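Clulletti Residents' Forum
Shared Kitchen and Dining Room > Crockery and Storage

Topic: Replacement bowls for the second-floor kitchen

Irura_House_Office wrote:

Residents are asked to note that the present stock of bowls in the second-floor kitchen is to be replaced. The existing white bowls are chipped, and several have been withdrawn from use. The House Office has been allotted a sum of 560 for the purchase of 30 deep bowls, together with any serving dishes that can be obtained within the same amount.

Two ranges are under consideration. The first is the Saltenitz, a deep bowl with a narrow foot. The second is the Swai, which is wider and shallower and is supplied in grey only. Comments are invited on size, colour, stacking and cleaning. Remarks on the dishwasher should be placed in the separate topic.

Ashley Pearce
House Office

tallboy_44 wrote:

I am grateful to the House Office for consulting residents. I would support the deeper bowl. The present ones are unsuitable for soup, and anyone carrying a full one from the hob to the far table will be aware of the difficulty. A deep bowl with sloping sides may be carried without spillage and retains its heat for longer.

I would ask that the colour be a light one. The tables in that kitchen are white and the lighting is not strong in the evening.

M_Orchard wrote:

I must record my disagreement with the previous contributor. A deep bowl which narrows towards the base is less stable than a shallow one, and it occupies more height in the cupboard. The shelf above the kettle has a clearance that would accept a stack of four at most. I have measured it. The Swai would allow a stack of seven on the same shelf.

I would add that most residents use the bowls for breakfast cereal and for salad, and that a wide bowl is better suited to both.

tallboy_44 wrote:

With respect, the shelf above the kettle is adjustable. The pegs were moved in February to accommodate the large stockpot and could be moved again.

M_Orchard wrote:

The pegs were moved, and the stockpot has remained there. If the shelf is raised for the bowls, the stockpot will have to be placed on the floor, contrary to the kitchen rules.

Irura_House_Office wrote:

The stockpot may be transferred to the cupboard beneath the sink. This point need not detain the discussion further.

fennel_and_rye wrote:

May I raise the matter of colour? I have lived in two other houses managed by Irura, and in both of them dark crockery was purchased. Grey glaze shows every mark left by a spoon, and within a year the bowls appeared dirty even after thorough washing. The remains of a meal, on the other hand, are difficult to see in a dark bowl, and items were returned to the shelf with dried food in them. A pale interior has a clear advantage in this respect.

I have no fixed view on depth.

quiet_landing wrote:

I agree with fennel_and_rye on the interior. I do not agree that the exterior is of any importance.

I should also like it noted that coffee grounds and lentils are regularly left in bowls standing on the draining board. No choice of crockery will correct this. A small notice by the sink was removed last year, and I request that it be reinstated.

M_Orchard wrote:

I accept the argument for a pale interior. The supplier's list shows the Swai in grey only, so I withdraw my preference for that range, although I maintain that its shape is the better one. Would the House Office confirm whether the Saltenitz is available in a lower form?

Irura_House_Office wrote:

The Saltenitz is made in one form. It is offered in white, in pale green, and in a beige with a slight pink cast. The price is the same for all three. The supplier holds 3,000 pieces in stock across the range, and delivery is not expected to present any difficulty.

tallboy_44 wrote:

I would favour the beige. Pure white against the white table is rather severe, and the pale green is close to the colour of the mugs without matching it.

fennel_and_rye wrote:

Seconded. The edge of a bowl ought to be easy to see against the table, particularly for residents whose eyesight is poor.

The bowl below, in this general style, is deep and smooth, in a light beige-pink, with a thin and even rim. The three small dark specks at the bottom illustrate my earlier point about a pale interior.

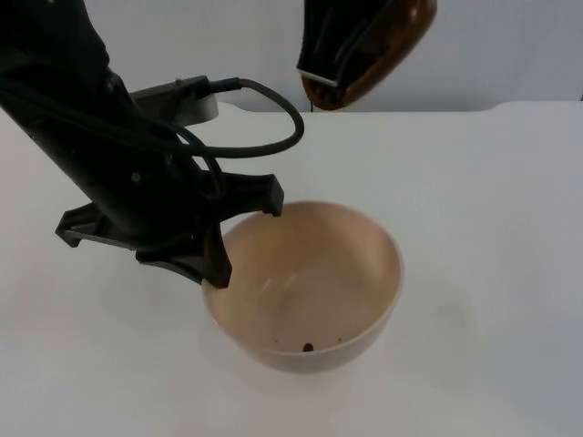 Is a deep bowl with a pale interior harder to keep clean than a shallow one?

The depth makes little difference provided that the sides slope gently and there is no sharp angle where the wall meets the floor of the bowl. A soft brush and warm water will be sufficient for ordinary use. Tea and tomato may leave a faint tint on a pale glaze, which can be removed by soaking the bowl for 30 minutes in water with a spoonful of bicarbonate of soda. Abrasive pads should be avoided, as a scratched glaze will stain more readily than a sound one.

quiet_landing wrote:

The advice on soaking is sound. I would ask, however, that bowls left to soak be marked with the resident's room number. The sink has on occasion been unavailable for an entire evening on account of a single saucepan.

M_Orchard wrote:

I remain of the view that stability has been given too little weight. The rim of the style shown is thin, and thin rims chip. The present bowls also had thin rims, and we are replacing them for that reason. I do not wish to delay the order, but I would ask that six spare bowls be held in the store cupboard from the outset.

tallboy_44 wrote:

The present bowls chipped because they were stacked wet inside the mixing bowl and pulled out by the edge. I have no objection to spares.

Irura_House_Office wrote:

The House Office thanks all contributors. An order will be placed for 30 Saltenitz bowls in beige, of which six will be held in the store cupboard as M_Orchard has requested. The remaining sum will be put towards 2 serving dishes in white. The notice by the sink will be reinstated in its former wording.

Residents who wish to keep one of the old bowls for use in their own rooms should collect it from the trolley outside the kitchen by 03/05/2020. Chipped items are not to be taken.

fennel_and_rye wrote:

Would the House Office kindly confirm whether the old mixing bowl is included on the trolley?

Irura_House_Office wrote:

The mixing bowl is to remain in the kitchen.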